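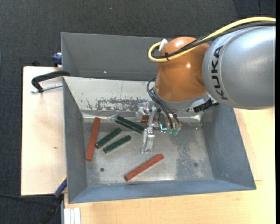
Facilities Service Desk, Isto Building
Ticket 3000
Subject: Storage bin, work table and floor covering in Room 34
Requested by: Athina Margaritis
Assigned to: Evdokia Vrettos
Priority: Normal
Status: Closed, with one item carried over

Issue reported
The requester states that the large gray metal bin on the wooden table does not remain in position during use. It moves toward the floor side of the table when parts are placed in it or taken out. The requester also reports a rattle when the bin is touched and asks whether the table surface is level. The bin was delivered in October under the Zacharopoulos order and has not been exchanged.

Initial response
The requester was asked to empty the bin before the visit and to leave the table where it stands. She was also asked to confirm whether the pale board beside the bin belongs to the table or may be removed. Reply received: the board is separate, is used as a rest for trays, and should stay.

Site visit, November 5, 2024
Work on the table was suspended by agreement with the requester for 20 minutes.

Table. A level was placed along the long side and then across. The long side was true. Across the width, the table was low at one leg. The foot of that leg had sunk into the dark woven floor covering, which is softer there than in the rest of the room.

Bin. The base was checked on a flat surface in the workshop. One corner is slightly raised, and this accounts for the rattle. No cracks or sharp edges were found. The bin remains fit for use.

Board. No fault found. It had been pushed against the bin and was moving with it.

Action taken
1. A hard pad was placed under the low leg and the table was leveled again.
2. Non-slip matting, Nadport type, was cut to size and laid under the bin.
3. The board was moved clear of the bin and its position marked on the table with tape.

The bin was then loaded with the usual parts and pushed by hand from each side. It did not move. The rattle was no longer heard.

Follow-up from requester
Ms. Margaritis confirms that the bin has stayed in place. She notes that the matting shows at one edge and asks that it be trimmed. She also asks whether the floor covering can be replaced.

Response
The matting was trimmed on the second visit. Replacement of the floor covering is outside the scope of this ticket and has been passed to Sillisska, who hold the flooring contract. They will contact the requester directly to arrange a survey. Until then, the table should not be moved off the pad. If it must be moved, please notify the Service Desk so that the level can be checked again.

Visits: 2
Parts used: leg pad, matting, marking tape
Closed by: E. Vrettos
Carried over: floor covering, Room 34 (Sillisska)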